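Mutis 양팔 시뮬레이션 데이터 README

안녕하세요, 로봇 동아리 Claseck에서 데이터 정리를 맡고 있는 사람입니다. 원래는 저희끼리 보려고 쓴 메모였는데, 신입 부원들이 자꾸 같은 걸 물어봐서(저도 작년엔 그랬어요!) 아예 README로 옮겼습니다. 마지막 수정은 2020년 12월 30일이에요.

무슨 데이터인가요

학기 프로젝트로 만든 양팔 로봇 조작 기록입니다. 전부 시뮬레이션이고 실물 로봇은 한 번도 안 썼어요. 에피소드는 총 404개인데 이 중 345개가 학습용이고 나머지는 평가용으로 빼놨습니다. 과제 종류는 13가지, 조종한 부원은 저까지 아홉 명이에요. 사람마다 습관이 달라서 같은 과제인데도 팔 움직임이 꽤 다릅니다. 저는 그게 재밌어서 일부러 안 걸러냈어요.

폴더 구조

tasks 폴더 아래에 과제 이름별로 들어 있고, 에피소드마다 영상, 관절 각도, 그리퍼 명령이 한 세트예요. 관절 값은 라디안, 그리퍼는 0이 닫힘이고 1이 열림입니다. 이거 반대로 읽고 이틀 날린 사람이 있어요. 네, 저예요 ㅠㅠ

시점은 로봇 몸통 위에서 내려다보는 쪽을 기본으로 씁니다. 배경은 무늬 없는 짙은 적갈색 하나로 통일했는데, 색은 Thilini Liyanage가 골랐어요. 처음엔 너무 어둡지 않나 싶었는데 흰 몸통이 또렷하게 보여서 지금은 저도 마음에 듭니다.
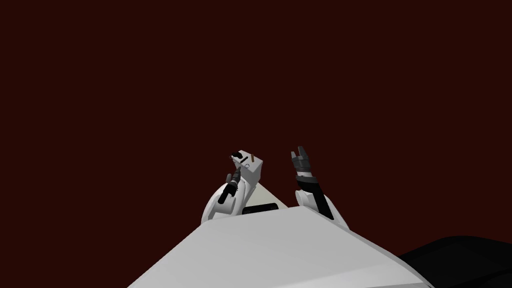 왼팔 그리퍼로 흰 상자를 집고 오른팔 그리퍼는 벌린 상태

과제 이름은 Maribeth Layug가 정한 규칙을 따라요. 앞에 쓰는 팔, 뒤에 동작을 붙입니다. left_hold, both_lift 이런 식이요. 4월에 받은 초기 버전은 이름이 뒤죽박죽이라 변환 스크립트(rename_old.py)를 먼저 돌려 주세요. 안 돌리면 로더가 아무 말 없이 빈 목록을 돌려줍니다. 언젠가 고칠게요...

알려진 문제

- 물체가 그리퍼 손가락을 살짝 파고드는 프레임이 있어요. 충돌 설정을 더 빡빡하게 잡으면 시뮬레이터가 느려져서 일단 놔뒀습니다.
- 기본 시점 말고 다른 시점은 저장 안 했어요.
- 평가용 에피소드 몇 개는 끝부분에 로봇이 가만히 서 있습니다. 조종하던 사람이 정지 버튼을 늦게 누른 거예요.
- 성공 여부 라벨은 사람이 손으로 달았고 기준이 좀 후합니다. 집었다가 떨어뜨려도 목표 위치 안이면 성공으로 쳤거든요.

사용 조건

수업이나 동아리 활동에는 마음껏 쓰세요! 다른 데 올릴 때는 Claseck 이름만 적어 주시면 됩니다. 이상한 에피소드를 발견하면 번호랑 같이 이슈에 남겨 주세요. 시험 기간에는 답이 늦을 수 있어요.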